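Home | News | Projects | Gallery | Contact

Mirror cleaning and the strap fault

November
Words by Gwenaël Marty

We spent most of the month recording household cleaning with the hand-held grippers, and mirrors were the job that gave us the most trouble. The Urka grippers have a marker cube on each one, and the tracking software works out where the hand is from the cubes. A person does the wiping, and the recordings go towards teaching a robot arm to do the same. We had planned 1,000 recordings and stopped at 183, when the fault described on this page came to light.

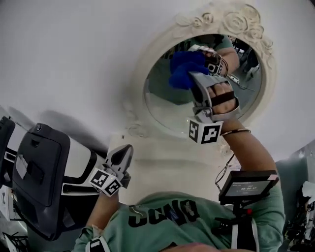

The first sign was a jump in the tracks. The left and right hands would swap places for a moment, then swap back. In a clip of someone folding towels it never happened. With a mirror it happened in more than 2 clips out of every batch, and each time the software reported that all was well.

Washington Teixeira went through the files and found the cause. When a cube faced the glass, the software sometimes took the reflection for a second cube and followed that one for a while. A robot trained on those tracks would be told that its hand was behind the mirror. On the Wandier test arm, that meant it pushed forward when it should have stopped. The arm cracked a practice mirror in the workshop before the cut-out worked. The room was clear at the time and there were no injuries.

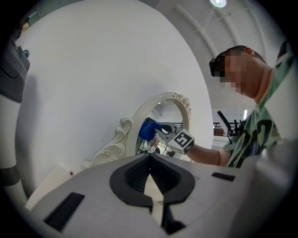
We also had a strap fault, which was a smaller matter. One of the wrist straps slipped during long sessions and let the hand shift inside the glove — enough to spoil the grip readings, and enough to leave a sore patch on one wearer's thumb. All the straps from that batch have been taken out of use. Nowakowski is sending replacements with a wider buckle.

Until the software is mended, the arm is not to be run on any mirror, window or glass door. Recording can carry on, but each clip has to be checked by eye before it goes into the Endari store. The old clips are being checked in the same way and the bad ones marked.

Comments (3)

petra_l: Had the same thing with a polished steel worktop. Matt spray sorted it.

Gwenaël Marty: Thanks. We can't spray a mirror, but I will pass it on for the kitchen work.

DaveH: Does the cut-out work on force or on position?

Previous gallery | Next gallery | Back to top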